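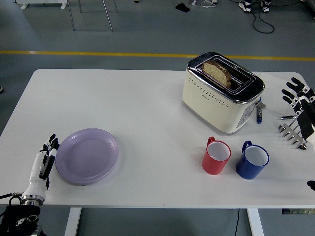
Stuvness Communications Office

Stuvness Updates Crumb Tray and Cord Standard for Household Toasters

TRESULVILLE - Stuvness has released a revised version of its test standard for two-slot and four-slot household toasters. The revision takes effect in September and applies to all models submitted to the company's laboratory in Zadunstead after that month.

The main change is to the endurance test. Each sample must now complete 1,000 heating cycles at the middle browning setting, with the crumb tray removed and refitted at fixed intervals. The earlier version allowed the tray to stay in place for the full run. Samples are checked for lever wear, element sag and surface temperature at 7 points on the housing.

The section on power cords has been rewritten. Cord anchors are pulled and twisted before and after the endurance test, and both readings are entered in the report. Limits for cord length are unchanged.

Manufacturers took part in a comment period on the draft. Stuvness received 128 comments, most of them on tray fit and on the bread used for browning tests. Plain white sandwich bread remains the test load. Frozen bread is covered in a separate annex.

Reports issued under the earlier version stay valid until the model is changed. Quintero, which handles scheduling for the Zadunstead laboratory, will accept requests under either version through the end of August. The usual wait for a test slot is around seven weeks.

Copies of the standard can be ordered from the Stuvness publications desk in Tresulville.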